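23rd February

Oil finish trials, second round. Writing this up before I lose the scrap of paper it's on (the back of a Meinecke delivery slip, so Eetu, if you're looking for the slip, it's in the notebook now).

Eight maple offcuts again, same board as last time, all sanded to 180 and then 220. I raised the grain with a damp rag on half of them and let them sit over lunch. The other half went straight to oil. We've got two oils left in the running, the Oleo hard one and the Biren blend, and I really wanted to like the Biren more because it smells so much better! But it's slow. First coat on, 15 minutes to soak, wipe off, and the Biren pieces were still grabbing at my thumb 60 minutes later. The Oleo ones I could pick up and stack.
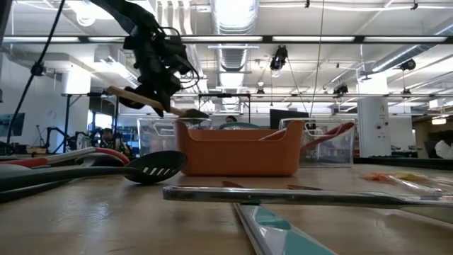 Second coat went on thinner. I used the cut-up T-shirt this time and not the blue paper, which left fluff all over the last batch and had me picking at it with tweezers like an idiot. Rag got rinsed and laid flat outside on the concrete. Please, everybody, keep doing that - no balled-up oily rags in the trash, even little ones.

Water test on last week's pieces while I waited. A few drops on each, 10 minutes, blot, look. Number 3 (Oleo, grain raised, three coats) shows nothing at all that I can find, even tilted toward the window. Number 6 (Biren, no grain raising) has a pale ring and feels fuzzy inside the ring. Number 7 should have matched 6 and doesn't, it's much better, and I have no idea why. Possibly I sanded it harder. Possibly I mixed up 7 and 8 when I wrote on the backs, the pencil is very faint after oiling. Going to stamp the numbers from now on.

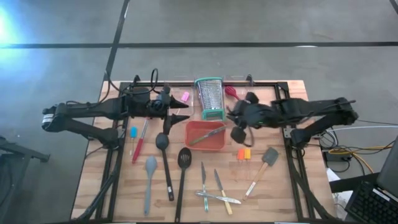

Apinya stopped by and rubbed all of them with her eyes shut, and she picked 3 and then 5 as the nicest to touch. 5 is the one I buffed with the gray pad between coats, so I'd like to try that on the next set too. She also thinks the color on the Oleo goes a bit orange. I can see it next to bare wood but I don't think anybody buying a cutting board would.

For the Grulivberg order, still leaning Oleo, three coats, grain raised, gray pad after the second. They don't need the boards until July so there's time to leave a couple pieces on the windowsill and see how yellow they get.

To do: order more 220. Find the number stamps. Ask Eetu if the can of Biren was already open when it came up from the basement, the lid had a skin on it.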